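Skedosley Learning Kitchen Opens Its Play Pantry to Families This February

FOR IMMEDIATE RELEASE

SKEDOSLEY, January 29, 2026 — Families with young children are warmly invited to come and shop, pack, carry, unpack and generally make themselves at home at the Play Pantry, a new pretend grocery and kitchen corner opening in February at the Skedosley Learning Kitchen on Zekwood Street. Admission is free, and no sign-up is needed.
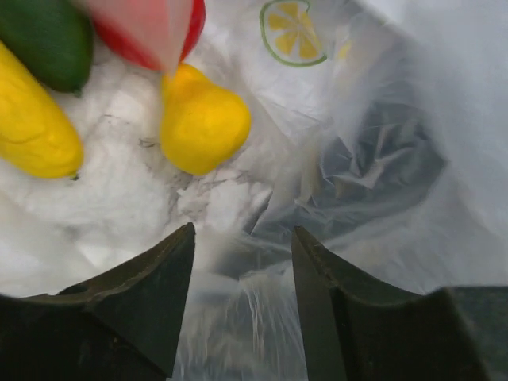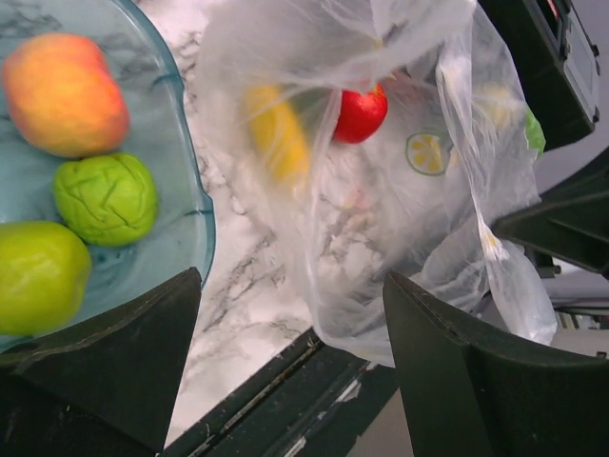
Play fruit and a lemon-slice bag at the Skedosley Learning Kitchen.

A Small Kitchen With a Great Deal Going On

The Play Pantry grew out of something the staff had been noticing for a long while. On family cooking days, the grown-ups would gather at the big stoves to learn a soup or a flatbread, and the children, who had been very patient, would drift over to the cupboards and start moving things from one place to another. Potatoes went into mixing bowls. Onions went into coat pockets. One little boy spent most of a class carrying the same can of beans from the door to the sink and back again, and he went home perfectly happy.

"We thought, well, there's the class they want to take," said Panya Ongart, director of the Learning Kitchen. "Children love to put groceries away. Their parents may be tired of it, and I certainly am by the end of a long week, but to a three-year-old it's a wonderful job. You reach into a bag, you find out what's in there, and then you get to decide where it lives. I could watch them do it all afternoon, and some afternoons I have."

The pantry now holds 242 pieces of play food, along with bowls, shopping bags and baskets, all of it sized for small hands and all of it meant to be picked up. There are apples and bananas, naturally, and bright citrus fruit, and a good many vegetables besides. Most of it was given by neighbors after a call for donations went out last fall, and the Learning Kitchen would like to say thank you once more to every household that went through its toy boxes and closets to help.

What Families Will Find

Visitors start at the market shelves, where children choose what they would like and load it into a shopping bag. From there it's a short walk to the counter, where everything comes out again and gets sorted into bowls. Some children sort by color, some keep the fruit on one side and the vegetables on the other, and a few have systems that only they understand. All of these are welcome. When the counter is full, the food goes back to the shelves and the next shopper takes a turn.

Staff will be close by with simple game ideas for anyone who would like them — a shopping list made of pictures, a guessing game played with a closed bag, a "fruit salad" with a rule or two about what may go in. Grown-ups are asked to stay and play along, and there are low stools for those whose knees would rather not be on the floor. Shopping bags stay with an adult between turns and are hung on the high hooks when play is over.

The furniture was built by Chuensuk, the family woodshop two doors down, which made the market shelves and the stools over the winter and delivered them by hand cart on a very windy morning. Soketti, the bakery across the street, will bring plain rolls and sliced real fruit for the opening weeks, so that anyone who works up an appetite from all that pretend shopping will have something to eat.

Built on a Busy Year

The Learning Kitchen welcomed 1019 visitors last year to its cooking classes, shared suppers and canning days, and over 33 families came back often enough that the staff know which apron each child will ask for. Many of those families tried out the Play Pantry while it was still being set up, and their advice shaped it in all sorts of ways. The bowls were moved to the near end of the counter at their suggestion, and the market shelves came down a notch after the smallest shoppers could not see what was on top.

"A mother told me her daughter now insists on unpacking everything at home, and that it takes them most of an hour," said Ongart. "She said it with a sigh, but she was smiling too. They talk about each thing as it comes out of the bag, what it's called and what they might cook with it. That's a good hour, I think. We'd love for more families to have one like it, and we have the kettle on for the parents."

Visiting the Play Pantry

The Play Pantry will be open on weekday mornings throughout February, with regular hours to follow in the spring. It is best suited to children ages 3 and up, though younger brothers and sisters are very welcome to come along with a grown-up. Strollers may be left in the front hall. Child-care groups and preschool classes are asked to get in touch ahead of time so that a quiet morning can be set aside for them.

Clean play food in good condition is still gladly accepted at the front desk — vegetables especially, as bananas are now well covered.

Media Contact

Panya Ongart, Director
Skedosley Learning Kitchen
Zekwood Street, Skedosley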